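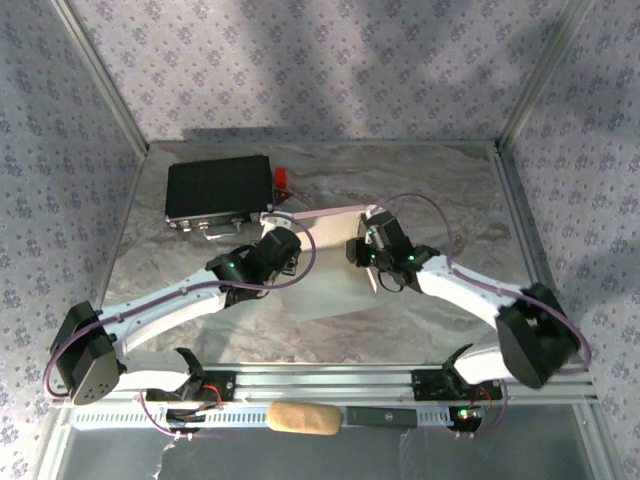 Custwood's wallpaper and panel showroom on Asard Street reopens in January 2019 after nearly 3 months of work, the store said. New this time: sample bays, small enclosures papered on the back and both sides so shoppers can see a pattern turn a corner. Small purple flowers on pale lavender-gray are in one of them, over a marble-look floor panel.

The Lovo range has 112 patterns, most of them florals. Rolls start at $40. Board samples are out on the floor too, and you can ask to see the cut edges.
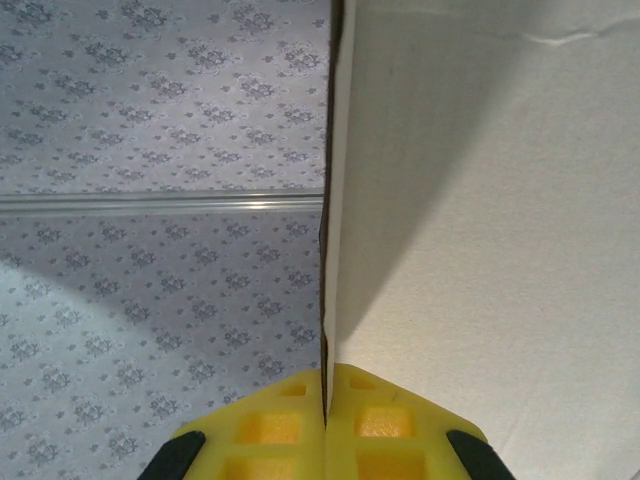
A white panel with a thin, dark brown line along its edge.

Parking is behind the Pongsiri bakery, 50 spaces, free for shoppers. Store hours are posted at teh door. A paper hanging class is planned for April, sign up at the counter.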